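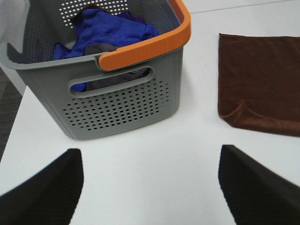
Wirkusberg Robotics Club: Laundry Project FAQ

What is the task?
Teams program an arm to take garments from a basket and lay them on a table. Folding is scored separately.

Who can join?
Any enrolled student. Prior coding is not required. Teams have 2 members.

Which software is used?
Custon for motion planning, Fahmy for grasp labeling. Both are installed on the lab machines.

How much training data does a team get?
A shared set of 3,000 grasps. Teams may add their own after the March check.

What counts as a successful grasp?
The garment leaves the surface and stays in the fingers for 10 seconds. A grasp on a hem or label counts. Pulling two garments at once does not.
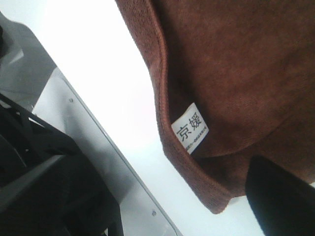
Aicha Sqalli adds that knits should be gripped at a thick edge and lifted slowly, as a single layer tends to slip at full speed.

What is the passing score?
85 out of a possible 100, averaged over all graded runs.

Can we change the fingertips?
Yes. Submit the part file to the Novex print queue before 4 p.m. and log the change in the team notebook.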